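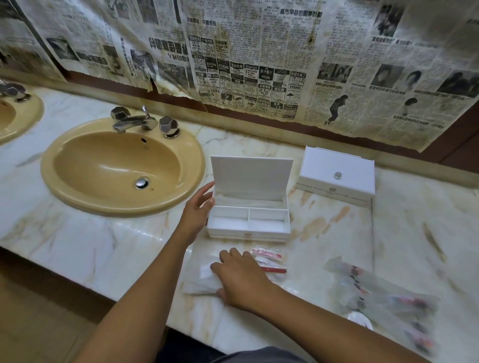 Open Day at Nirnosthorpe College: Visit Report

Our group of students and parents went to the spring open day at Nirnosthorpe College in March. The college runs a two-year career program for high school students who are thinking about law, public service or social work. We left the hotel at 7 in the morning and were at the front gate well before the doors opened.

Check-in was in the main hall. Each student got a name badge, a campus map and a schedule with a color on it. The colors decided which sessions you went to first, and ours was green. The welcome talk was short. The speaker said the college has 300 students across all its programs and takes 50 new ones a year into the law and public service track.

Our first session was in the Olano Building, where the mock courtroom is. It has a raised bench, a jury box and seats for the public. Second-year students ran a small claims case over a damaged rental bike, and visitors were asked to fill the jury box. Two of our students were picked. The jury found for the rental shop, and afterward the students explained how they had prepared each side. Preparation takes them most of a term, with one class a week set aside for it.

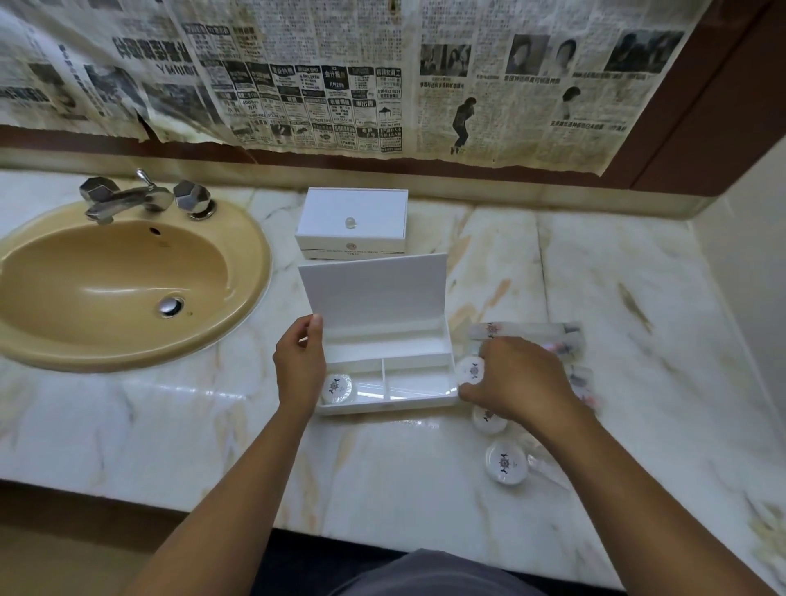 Sink and countertop, with newspaper on the wall behind.

Lunch was in the cafeteria and was included. The line was slow, and groups with a later color had less time to eat. If you go next year, bring a snack.

In the afternoon we saw the Yusuf Library. The law section is on the upper floor, next to a row of study rooms that students book by the hour. A librarian showed us how first-year students learn to look up a case and write a one-page summary of it. Our students tried one and found it harder than it looked. The library stays open until 9 on school nights.

The last stop was a question session on applying. The points we wrote down:

An essay is required, one page, on a problem in the applicant's own town.
Interviews are held in groups of 12.
Grades from the last two years are looked at, with most weight on English and history.
A bus pass is included for students who live outside town.
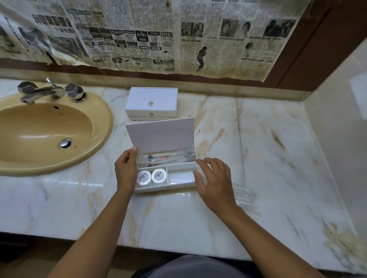
The Fusa Debate Program

Fusa is the college's after-school debate program, and students from other schools can join it. It meets in the Olano Building and covers basic speaking, research and timed debate. There is no entry test. Three of our students took the sign-up form home. Forms go back to the front office by the end of the month, and a parent has to sign the second page.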